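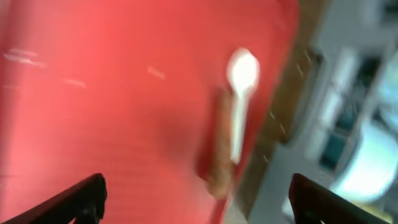 Last changed: Friday, 9:21 a.m.

Flasteo counter scale drops to zero during weighing
Status: Solved, leaving open until the second unit has been checked
Product: Flasteo counter scale, wall adapter, Cengate recipe software
Site: Nirness

Problem as reported
The scale shows the right weight when something is first put on the plate. After a short wait the display goes back to zero, with the item still on it. Taking the item off gives a negative number. It happens mostly with light portions of dry food. Heavy pots are fine. Cengate saves whatever the display shows, so a number of recipe entries were stored with an ingredient weight of zero.

Already tried before the ticket was opened
Changed the outlet. Restarted the tablet. Reinstalled Cengate and paired the scale again. No change from any of these.

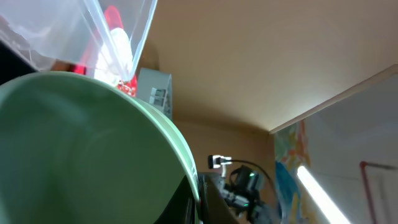
Photo: Nirness

Step 1. Ran the scale without the tablet. Bluetooth off, Cengate closed. The fault came back on the second try. That clears the software, and the entries in Cengate are a result of the fault and don't need their own ticket.

Step 2. Checked the level. The bubble was off to one side and the rear left foot was screwed in all the way. Leveled it. Readings settled faster but the display still dropped to zero.

Step 3. Swapped the adapter for batteries. Same result. Put the adapter back.

Step 4. Put a 300 gram check weight on the plate in one move. It held for 21 minutes with no drift, so I stopped the test there. Then poured rice slowly into a bowl on the plate. The display climbed to 9 grams, stuck, and went to zero while I was still pouring.

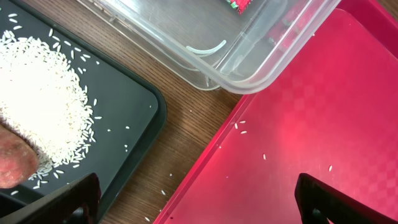 Reading time: 2 minutes

Step 5. Looked up zero tracking in the Mitsotakis-Vlachou service notes, which cover this load cell board. Zero tracking is meant to cancel slow drift from dust or a change in room temperature. If it is set too wide, a slow pour looks like drift to the scale and gets canceled.

Step 6. Opened the setup menu by holding TARE and UNIT while plugging in. Zero tracking was on the widest setting. Moved it to the narrowest and saved. The menu doesn't confirm the save, so unplug and go back in to make sure it stuck.

Step 7. Repeated the slow pour with rice, then with salt. The weight held both times. Turned Bluetooth back on and Cengate recorded the same figures as the display.

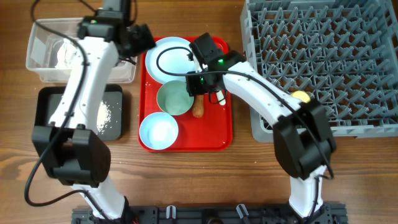 A factory reset puts zero tracking back to wide. If the scale is reset for any other reason, step 6 has to be done again. Calibration is stored separately and was not touched.

Still to do
Check the setting on the second scale.
Reweigh the ingredients saved as zero in Cengate. They can't be recovered from the log.
Replace the rear left foot, which has a worn thread and works its way loose.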